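Tempo de leitura: 6 min

4.3 Quando o polegar chega antes: análise de uma falha recorrente

Chegamos agora à parte do trabalho que nos deu mais dores de cabeça e, confessamos com algum carinho, também mais horas de conversa à volta da mesma mesa. Nas secções anteriores descrevemos a política de controlo bimanual treinada no simulador Muline e os resultados favoráveis que obteve na arrumação de loiça. Falta contar o que correu mal, e correu mal com uma regularidade que merece ser relatada com vagar.

O protocolo compreendia 200 episódios, todos com a mesma instrução (levantar o prato com as duas mãos e pousá-lo num ponto livre da mesa) e com a disposição dos objetos sorteada no início de cada um. Destes, 165 terminaram dentro da tolerância definida em 4.1. Nos restantes encontrámos causas variadas, desde a simples demora até ao prato pousado em cima de outra peça, mas houve um grupo que nos prendeu a atenção: episódios em que um dos polegares tocava na borda do prato antes do outro, o prato deslizava de lado e a mão contrária, que continuava a seguir a trajetória prevista, fechava com força sobre a loiça vizinha ou contra o próprio tampo.

Na simulação, claro está, nada se parte. O motor de física limita-se a registar um pico de força de contacto, e foi precisamente por isso que a falha passou despercebida durante tanto tempo. O nosso critério de sucesso olhava só para a posição final do prato, e em alguns dos episódios contados como bons o prato acabava no sítio certo depois de ter sido empurrado de uma maneira que, num robô físico com pessoas por perto, ninguém aceitaria. Foi ao rever os registos de força, já em janeiro, que demos por isso. Deixamos o aviso a quem use métricas semelhantes, porque é um erro muito fácil de cometer e nós cometemo-lo de boa-fé.

A reconstrução dos episódios aponta para um desfasamento entre os dois braços. O controlador Vondberg, que usámos sem alterações de fundo, atualiza as juntas do braço esquerdo e do direito em ciclos separados, e quando o planeador recalcula a pega a meio da aproximação um dos lados pode receber o novo alvo com um atraso de 3 ciclos. Em movimentos largos isto não se nota. Com os polegares virados um para o outro e tão pouca folga entre eles e a borda, o atraso basta para que o primeiro contacto seja de um lado só (e o prato, que na simulação tem um coeficiente de atrito baixo, foge logo!).

A Figura 6 mostra uma configuração de aproximação do tipo em que a falha se manifesta. Repare-se na proximidade entre a mão direita e a taça que fica por trás dela: com tão pouco espaço, um desvio lateral pequeno já levanta a questão do choque com um objeto que nem sequer faz parte da tarefa.

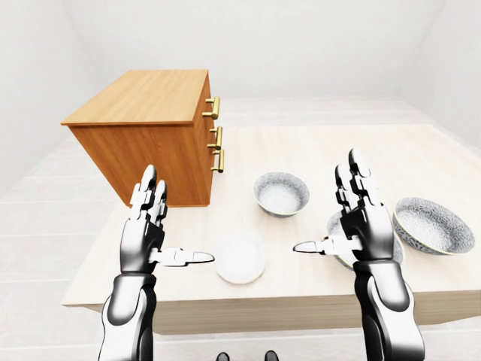
Figura 6. As duas mãos sobre a mesa simulada, com o prato branco entre os polegares.

Mazurek objetou, ao ler uma versão preliminar desta secção, que o atraso explicava o primeiro contacto mas não a força do segundo, e que uma mão bem comportada devia ceder ao encontrar resistência, viesse o prato de onde viesse. A observação é justa e obrigou-nos a voltar atrás. O limite de binário dos dedos estava, de facto, definido para a preensão de objetos mais pesados, herança de uma tarefa anterior que nunca chegámos a rever.

Fizemos então duas correções. A primeira sincroniza os alvos dos dois braços, de modo que nenhum deles avança enquanto o outro não tiver confirmado a receção. A segunda baixa o limite de binário durante a aproximação e interrompe o movimento se só uma das mãos registar contacto. A arrumação ficou mais lenta, o que nos custou um pouco admitir, e ainda não repetimos o protocolo completo com as duas alterações ativas. Até lá, preferimos não transferir esta política para o robô físico, e recomendamos que a força máxima de contacto passe a ser indicada ao lado da taxa de sucesso em ensaios deste género.

Contacto: secretariado do laboratório Tisix | © Tisix, 2020-09-08 | Voltar ao topo

Artigos relacionados
Sincronização de braços em tarefas bimanuais simuladas
Limites de binário em mãos robóticas: notas de calibração
O que a taxa de sucesso deixa de fora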